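Section 5: Washing and Drying Quilted Bedspreads

Your Bralura washer has a Bulky cycle for bedspreads, light quilts and padded covers. Read this section through before the first load. The general loading advice in Section 2 still applies except where it is changed here.

Before you start

Check the sewn-in care label. If it says dry clean only, do not use the Bulky cycle. If the label is missing, wash on Cold and Gentle and air dry.

Weigh the dry item if you can. A full-size bedspread fits most Bralura drums, but a king-size one with thick filling may not. With the item loaded, you should be able to lay your open hand flat between the fabric and the top of the drum opening. If you can't, use a larger machine.

Loading

1. Shake the bedspread out and look along the seams. Mend any open stitching before washing. Filling that gets out of a split seam will collect in the pump filter (see Section 8).

2. Treat stains with a little liquid detergent and leave it for ten minutes. Do not rub satin or embossed fabrics with a brush.

3. If the piece has a fringe or tassels, fold the fringed edges toward the middle and baste them down with a few long stitches, or put the whole piece in a large mesh bag.

4. Load it loosely, in folds, turning the drum by hand as you go. Do not roll it into a ball.

5. Wash one bedspread at a time. Pillow shams in the same color can go in with it.

Note: Dark pinks, reds and purples can bleed in the first washes. Press a damp white cloth on a hidden corner for a minute. If any color comes off, wash that piece by itself.

Setting the cycle

1. Turn the dial to Bulky. The display shows the default temperature and spin.

2. Press Temp until Cold or Warm is lit. Hot is locked out on this cycle.

3. Press Spin and choose 400 for satin, embossed or fringed pieces. Plain cotton can stay on the default setting.

4. Add liquid detergent to the main compartment, half the dose you would use for a normal load. Leave the softener compartment empty.

5. Press Start. The door locks, and the drum turns slowly a few times while the machine senses the load.

Caution: Do not open the door release by hand during the spin. A wet bedspread is heavy and can shift when the drum stops short.

If the machine stops and shows code 485, the load is out of balance. Press Pause and wait for the door to unlock. Pull the bedspread apart, spread it evenly around the drum and press Start again. If the code comes back a second time, take the bedspread out and run a Drain cycle. Then call Brendbridge service with the model number from the plate inside the door.

Drying

1. Lift the wet piece out with both arms under it – do not pull it out by one corner, as the quilting threads can snap.

2. Hang it over two parallel lines or a wide rail so the weight is shared. Keep light colors out of direct sun.

3. For tumble drying, use Low and stop the dryer every 20 minutes to turn the piece over.

4. Take out the basting stitches while the fringe is still slightly damp, then comb it straight with your fingers.

Do not iron embossed fabric. Heat flattens the pattern and it will not come back.

Lay the bedspread flat on the bed overnight before folding it away. Damp left in the filling will smell within a few days, even when the cover feels dry to the touch.
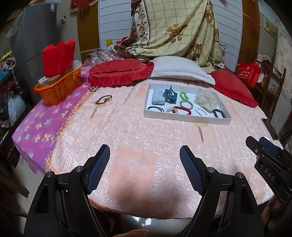
For storage, use a cotton bag or an old pillowcase. Plastic covers trap moisture and should only be used for carrying. Refold along different lines every few months so the creases do not set.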